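Herbarium at Lutley adds 576 sheets to its weed collection, updates names for 15 species

The herbarium at Lutley has finished mounting and labeling 576 dried plant specimens, most of them weeds of roadsides, gravel lots and field edges, and has opened the records to the public through its online plant atlas. The new sheets cover plants gathered over the past several growing seasons along the Tametar River and in the farm country south of it.

Most of the material is from the aster, mustard, grass and goosefoot families. Collectors working for the herbarium were asked to look at ground that earlier surveys had passed over, including rail sidings, grain elevator yards, boat ramps and the edges of parking lots. Plants in those places are often assumed to be common and so are seldom pressed, the herbarium said in a statement released with the records. As a result, the atlas had detailed maps for rare alpine plants and nearly blank maps for several species that grow along almost any sidewalk.

The update includes eight species not previously recorded from the Tametar drainage. None is new to the state. Five are annuals introduced from Europe or western Asia, and all five were found on disturbed soil within sight of a road or a rail line. The other three are native plants at or near the edge of their known range. One of the natives, a small tarweed with sticky, strong-smelling leaves, was found in a gravel pullout on the Halvorsen grade, well upslope from the nearest earlier collection.

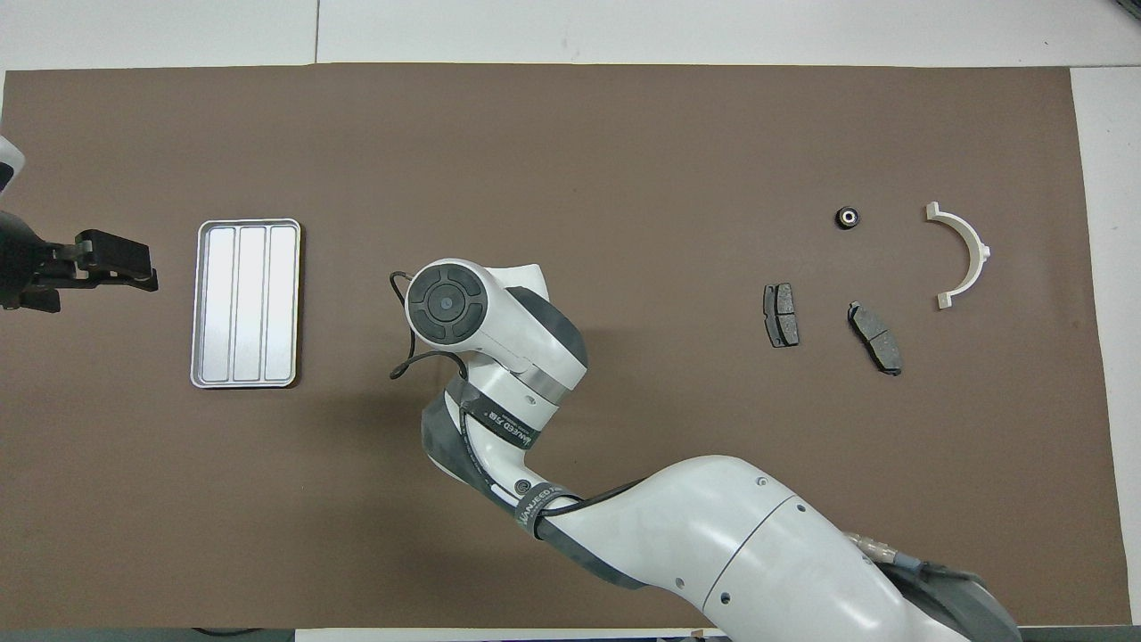

A sheet of brown paper spread over a white tabletop.

Each record in the atlas now carries a locality, an elevation, a habitat note and the name of the plant as it was first written on the label. Where a name has since changed, the older one is kept in the record as a synonym so that a search on either name will bring up the same sheet. Fifteen species in the collection have had their accepted names updated in this round. Most of the changes move a plant from one genus to another and leave the second part of the name alone, apart from its ending.

The herbarium said it had held off on some of those changes until they were in general use. Label names were not altered on the sheets themselves. A small annotation slip was added next to the original label, as is usual, and the original handwriting was left as it was.

Users of the atlas will also see changes to the common names. The earlier version listed one common name for each species. The new one lists as many as the staff could trace to a printed source, with the preferred name first. That has been a sore point for people who use the atlas in the field -- "pigweed" alone was attached to plants in two different families, and "wild chamomile" had been used for at least three different plants with similar feathery leaves. The herbarium suggests using the scientific name when reporting a find.

The distribution maps have been redrawn as well. Dots now show individual collections, and open circles mark reports that are backed by a photograph but have no specimen behind them. County shading has been dropped. Under the old system a single roadside plant could color in an entire county, including mountain areas where the species has never been seen.

Flowering dates have been recalculated from the sheets. For the low-elevation weeds the new material moves the start of bloom earlier in some cases, often into March, where the atlas had given April or May. The herbarium cautioned against reading too much into the difference. Earlier collectors in the area mostly worked in summer, and a plant that was already in flower in March would have been missed if there was nobody out pressing plants at that time of year.

A separate note covers plants with a history of use as food, tea or medicine. Those entries give the published source for each reported use and do not offer advice on preparation. Several of the weeds in the collection grow on ground that has been sprayed or that lies next to busy roads, and the note asks readers not to treat the locality data as a guide to gathering. 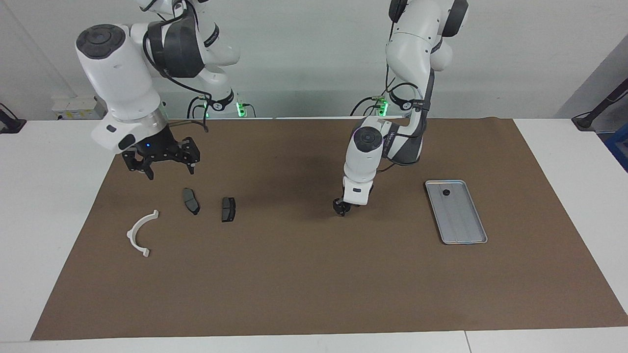
PLANT RECORDS / FIELD NOTES

Among the weeds with new records, the one likely to get the most attention is a knapweed found at Plulliro, a former rail stop on the east side of the river. The plants were growing in ballast and along a fence line next to a hayfield. The stand was small, and it was reported to the county weed office before the records went online. The species is on the state list of plants that landowners are required to control. The atlas gives the location only to the nearest mile.

Two of the other new records are mustards that are easily confused with plants already common in the area. Both were first pressed under the wrong name and were caught later, when the ripe pods were checked under magnification. The herbarium has added a short key for separating them. It relies on the shape of the pod and the hairs on the lower leaves, and it will not work on plants that have only flowers. Collectors are asked to wait for fruit or to go back for a second sheet.

The grass records are less complete. Of the specimens gathered, 70 have been set aside until they can be examined by a specialist, and these are not included in the public total. Most are bromes and fescues collected late in the season, after the seed heads had started to break up. They will be added as they are named. Records for these sheets can be requested from the herbarium in the meantime, with the understanding that the names on them are provisional.

Herbicide resistance is mentioned in the notes for some species where it has been documented elsewhere. The herbarium does not test for resistance and has no data of its own for the Tametar area. Growers who suspect they have a resistant stand are directed to their extension office.

The collection is open to visitors by appointment, and sheets can be viewed in the reading room from 9 a.m. to 4 p.m. Bags and coats must be left in the lockers by the door. Loans to other institutions are handled separately and have been paused for the newly mounted material until it has gone through the freezer, a routine step that kills insects before sheets are filed in the cabinets.

Field work is set to resume in spring. Priority areas include the lower Halvorsen grade, the gravel bars below Lutley and the irrigation ditches north of Plulliro, all of which have few or no collections from before June. People who want to submit specimens should contact the herbarium before collecting. A usable sheet needs the whole plant where possible, with roots for annuals and grasses, along with the date, the exact location and a note on flower color -- color fades in pressing, and for several groups it is needed to confirm the name.

Permission from the landowner is required for anything gathered on private ground. Specimens without locality information cannot be accepted.

Corrections to existing records can be sent through the comment link at the bottom of each species page. Please include the accession number printed on the sheet.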